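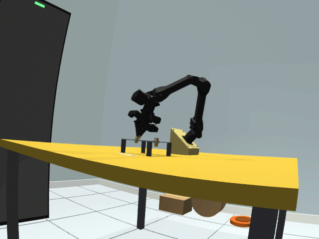
Render: Margarida Esteves, Kundano sim bench

Re: [granley-users] Gripper stall on the small stand, fixed in 4.9?

On September 4, 2024, Mulligan wrote:
> Good news, the gripper stall is gone. I ran the stand task 337 times
> overnight with the new contact settings and the log shows no faults.
> Unless there are objections I'd like to close the ticket and let
> Jitdale move the same settings onto the real arm.

I object, sorry.

"The log shows no faults" is what we had in November too. The log only writes a fault when the joint torque goes over the limit. The stall I reported never went over the limit. The fingers came down at the stand, touched something a little early, and the controller decided it was holding a piece. Then it lifted nothing and marked the run as good. So I'd like to know how many of your runs ended with a piece in the gripper, and I don't see that number anywhere in your mail.

I'm also not convinced by the contact settings themselves. As far as I can tell from the diff, you made the stand softer. Fine, a softer stand will stop the torque spike. It will also let the fingertip sink into the top plate before anything reacts, and the real plate is not going to do that.

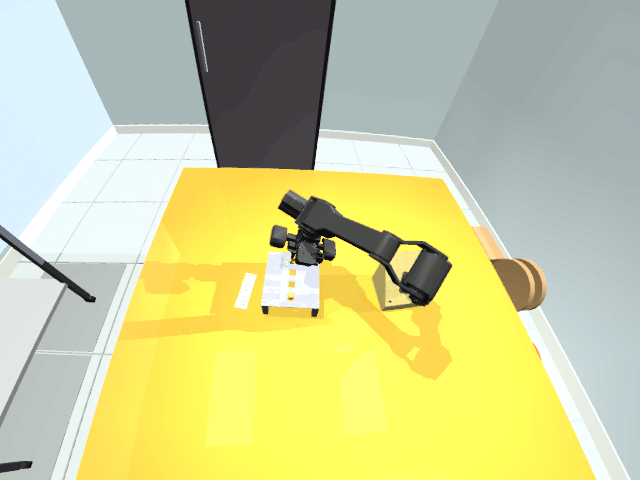
The other thing is the approach. With the gripper that low over the far edge of the stand, a few millimeters of error in the base mount puts the gripper body on the plate before the fingers get anywhere. Did you vary the base pose at all between runs? If every run started from the same saved state, you did one test a lot of times.

What I'd want before this goes near hardware:

- piece pose at the end of each run, saved with the result
- the old stiffness back, at least for a comparison batch
- base pose shifted a bit each run
- the grasp check looking at finger width as well as torque

Please leave the ticket open until then. And Jitdale, if you have already copied the settings over, keep the speed limit down and someone at the stop button. I can rerun the old batch at my end if Mulligan sends me the seed file. The one on the Granley share won't open for me.

Margarida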